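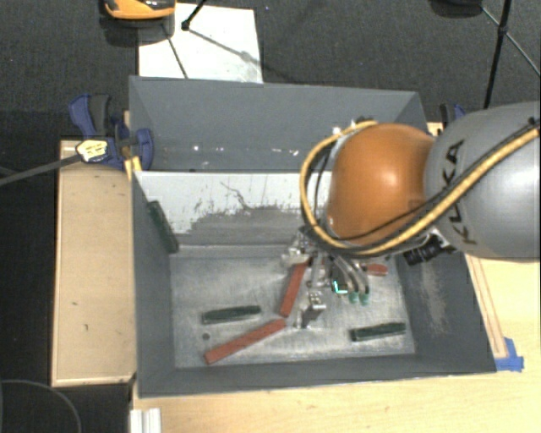 Rana asked, after reading the previous report, whether the comparison would say anything useful about bars lying against the walls, given that most published pick rates come from parts in the open middle of a bin. The question was fair and the test plan was changed to take it in. Results are now split by where the bar lay at the start of the attempt.

Bin picking comparison, Skidham cell
Progress report to Rana, second period
2023-08-19

1. Status

The comparison of the two gripper candidates is under way on the KUKA arm. The Turo gripper has finished its full set of attempts. The Evetti gripper has finished the open-floor set and is partway through the wall and corner sets. Controller work is complete apart from one item listed in section 5.

2. Test conditions

All attempts use the gray open-topped bin, clamped to the table. Parts are red and dark green bars, dropped in by hand and left as they fall. Color is used only to tell the vision software which bar to go for; the two kinds are otherwise treated the same. Bars are not straightened between attempts. If a bar lands across another, the attempt goes ahead and is logged as crossed.

An attempt counts as a success when the bar is lifted clear of the bin, carried to the drop point and released there. A bar that slips during transfer is a failure, even if it falls back into the bin and could be picked again. This is stricter than the rule used in February, so the figures from that period should not be set beside the ones given here.

3. Results to date

Turo gripper
Open floor: 155 attempts, no stops from the force limit. Nearly all failures were bars that turned in the fingers during the lift.
Against a wall: 75 attempts. Failures were mostly approach failures — the planner found no path that kept the outer finger off the wall.
Corner: 58 attempts. The weakest group. Bars leaning steeply in a corner were often touched and pushed down flat on the first try, then picked on the second. The first try is still scored as a failure.

Evetti gripper
Open floor: complete, same number of attempts as Turo. Fewer turned bars. Cycle time is longer, as the fingers close more slowly at the force setting we had to use.
Against a wall: 50 attempts so far. Too early to rank against Turo.
Corner: started, not reported this period.

4. Observations

Worn areas of the bin floor cause false edges in the depth image. The software read a long scratch as the side of a bar on several occasions and sent the arm to an empty spot. Raising the minimum height for a candidate removed most of these, at the cost of missing a few bars that lay flat. The setting was fixed before the Turo wall set began and has not been touched since. The open-floor sets for both grippers were run again under it, and only the reruns appear in section 3.

Cable routing limits wrist rotation more than the joint limits do. The planner now treats the last part of the wrist range as closed in both directions. This costs some approaches to steep bars near the back wall, equally for both grippers.

Fingertip wear was checked after each set. One pair of Turo tips was replaced. Evetti tips show no change that we can measure.

5. Open items

Force reading drifts over a long run. For now the sensor is zeroed before every set. A fix in the controller is written but has not been tested on the arm, and will stay out until the Evetti sets are finished.

Crossed bars are logged but not yet analyzed. The log holds the order of the pile only for attempts made after the change of test plan, so this part of the final report will rest on a smaller count.

6. Budget and schedule

Spending is within the approved amount. The only unplanned purchase was a second pair of Turo tips — charged to consumables. No change to the end date is requested. Next period covers the rest of the Evetti wall and corner sets, the crossed-bar analysis and a draft recommendation on which gripper to keep on the cell.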